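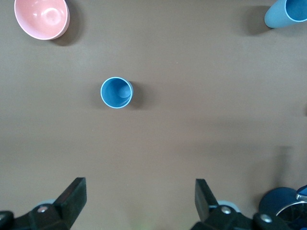
Cups, a bowl and an open gripper, from the wrist camera.

Home News People Projects Newsletter Contact

Pejman Salehi has put a blue cup inside another blue cup more often than anyone he knows, and he would like it understood that he has a master's degree.

"My mother asks what I do," he says. "I tell her I set the table. She says I never did it at home."

Salehi runs data collection for Jiner, the tabletop project at Molier, where the plan is to teach a pair of robot arms ordinary kitchen chores by showing them people doing the chores through the arms, over and over, until the model gets the idea. A person steers, the arms follow, the cameras record. Each recorded go is called an episode. On a good day the team keeps 24 of them from one operator, and he is quick to say that a good day is a rare colour of day.

He came to the work from Nikzad, a warehouse firm, where the robots moved boxes and the boxes were all the same. "Lovely boxes. I miss them. A cup is a terrible object. It's hollow, it rolls, it has a lip, and if you grab it badly it goes travelling."

The Jiner set stood at 597 episodes in November, or so everyone believed. Then Salehi sat down on a Sunday with a pot of tea and watched them all at double speed. He kept 453.

What was wrong with the others? He sighs, and it's a sigh with chapters. In a good many the operator had paused halfway to think, and a model trained on pauses learns to pause. "You get a robot that stops above the cup and contemplates. Very moving. No use at all." In others the operator had fumbled the grasp, fixed it and carried on, and those started the longest argument the group has had. Salehi wanted them in. His view is that a robot which has only seen perfect grasps has no idea what to do after a poor one, and it will certainly make a poor one.

"So now we label them," he says. "Recovery, good. Dithering, bad. The line between the two is me, at my desk, with a biscuit." 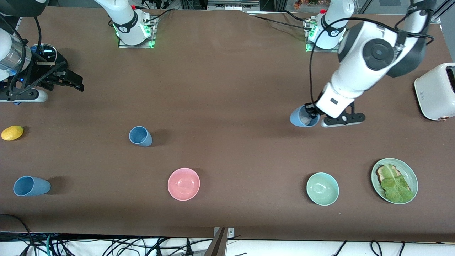 One arm has a cup in hand; the bowls, the lemon and the toast await developments.

The layout is changed between episodes, and this is where he gets fussy. People asked to scatter things on a table don't scatter them. They arrange them. Left to themselves his operators would leave a tidy gap around every cup and keep the bowls near the front, where they look nice, and the model would learn that the world is kept by considerate people. He tried asking for more mess and got what he calls "decorative mess". The layouts are now drawn by a script that has no taste, and cups turn up on their sides as often as it pleases.

Cameras are his other subject. The wrist view gives the fingers and whatever is near them, and the wider view takes in the table and both arms. "From the wrist you know exactly where the rim is and you have no clue where you are in the room. From outside it's the reverse. I've had managers like both."

The software that lines the streams up is called Gundier. He speaks of it the way other people speak of a neighbour's dog. It once shifted the wrist video a fraction of a second behind the joint readings, and 333 test clips went by before a student noticed the gripper closing before it had decided to. Those were redone. The student was bought lunch.

Does he think the robots will end up better at this than he is? He considers it for a while, long enough to be cut from his own data set.

"At the cups, sure. They can have the cups." The bowls he's less ready to give up - pinching a thin rim without tipping the whole thing took him weeks to learn through the controls, and he's a bit proud of it. He has started a second list of chores for the autumn, mostly involving lids. The operators have seen the list, and one of them has asked about annual leave.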